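15 July 2024

Drawer day again. Yến Bạch had the leader arm set up before I got in, so I took the first block and she took the notes. The task is the same one we wrote down in January: open the bottom drawer, deal with the blue cube, close the drawer. I still like moving the arm by hand better than using the Nollo controller. With the controller I overshoot on the way down and have to back off, and the backing off gets recorded along with everything else.

We did 40 demonstrations before lunch. I threw out two. In one I let go of the cube too early, and in the other I stopped halfway to scratch my nose and the arm sat there doing nothing. Yến says pauses are worse than mistakes, and after the trouble we had with the Brultano set I believe her. That one learned to wait.

My wrist is sore. I keep gripping the handle much harder than I need to. 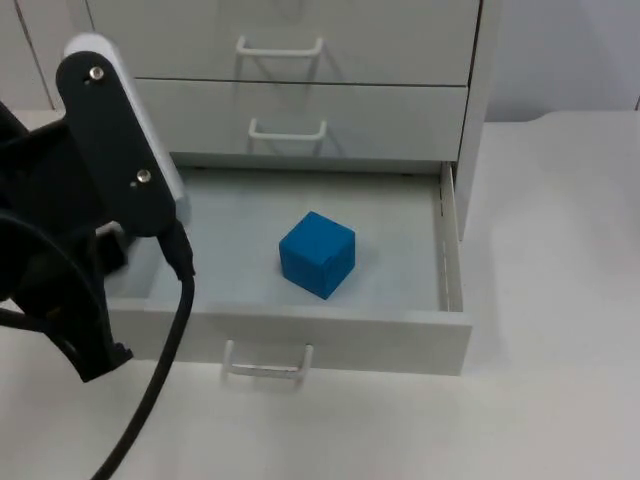
The bottom drawer open, with the cube in it.

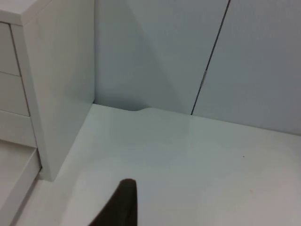
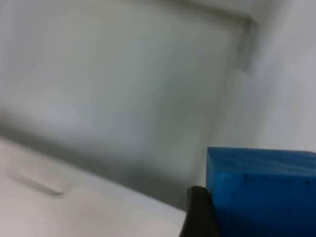
Wrist camera, close in on the cube. 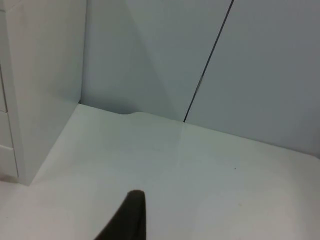

After lunch we switched and Yến drove. She is slower than I am but her paths are cleaner, and she comes at the cube from the same side nearly every time. I vary more. We talked about whether that is good or bad and did not settle it. The plan for now is to keep both of us in the set and mark who did which, so we can train on one or the other later if we need to.

The running total for the drawer task is 2,526. The people at Tranthorpe asked for the file list by tonight, so I spent an hour renaming folders. Episode 415 was in there twice under different names. I deleted the second copy and checked that the first one still opened.

We tried the controller again at the end, mostly to be fair to it. The delay was better than last week. Going sideways feels fine now. Turning the wrist is still bad, and I had to look down at my thumb to see which way I was pushing. Yến wants to lower the speed on that one axis and leave the rest alone. I wrote it on the board under Lã, which is what we are calling the next round.

Got home late and ate leftover noodles standing up. Tomorrow I need to bring the wrist brace, print new log sheets, and ask about the spare gripper fingers.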